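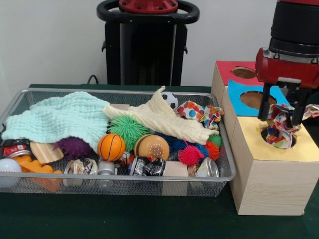 Remembering together at Wallulwood
1 Sep 2019

It has been a good while since we last wrote about the burial ground at Wallulwood, and several of you have been kind enough to ask how things are getting on up there, so please put the kettle on and bear with us, as there is a fair bit to tell.

The main news is that the annual afternoon of remembrance will go ahead again this autumn, in the chapel and then out under the trees if the weather lets us. Anyone who has lost someone is welcome, whether the funeral was held in Zornstead or at the other end of the country, and whether it was last month or half a lifetime ago. You don't need to belong to a church, and you don't need to have anybody buried with us. Last year a couple came for the sake of a neighbour they had known over the garden fence for 30 years, and they told us afterwards that they had never had the chance to say goodbye properly, the service having been a private family one. We were so pleased they came.

The order of the afternoon will be much as before. There is some quiet music to begin, then a welcome, then the reading of the names, and after that a candle for each family to light and carry to the front. The reading does take a little while (there were over 100 names last year) but please don't feel you must sit through all of it if you have small ones with you or if it simply gets too much. The side door will be left open and there is a bench just outside it, in the shelter of the wall, where people often go and sit for a bit and then come back in.

If you would like a name read, write it clearly on one of the cards at the chapel desk, or ring the office and spell it out for us. We do ask for the name exactly as you would like to hear it. Plenty of people were christened one thing and called another all their lives, and it is a sad thing to sit waiting for your Nan and hear somebody who sounds like a stranger. So if she was always Dot, put Dot!

We should also say thank you for the money raised through the spring. The sponsored walk in March and the collection plate between them brought in £2,833, a good deal more than we had hoped for, and it has gone towards relaying the path from the lower gate. Those of you who have pushed a wheelchair up that slope will know why it came first on the list. The new surface is firm, the handrail goes all the way to the top, and there are now 2 spaces beside the gate kept for blue badge holders.

Song, the florist by the old station, will make up small posies for the afternoon again if you order a few days ahead. Garden flowers tied with string are every bit as nice, and they do better in the ground here than anything with wire or cellophane, which we have to ask you to take home with you – the deer get into it otherwise.

Tea afterwards is being laid on by Imik, the café on the green, and there is no charge. Do stay for it if you can. People tend to think they will slip off quietly, and then they find themselves next to someone who was at school with their dad, and out come the stories.

Cards for names need to reach the desk a week before the service. The date and time will be on the chapel noticeboard as soon as the music is settled, and the office will gladly post the details to anyone who finds it hard to get in.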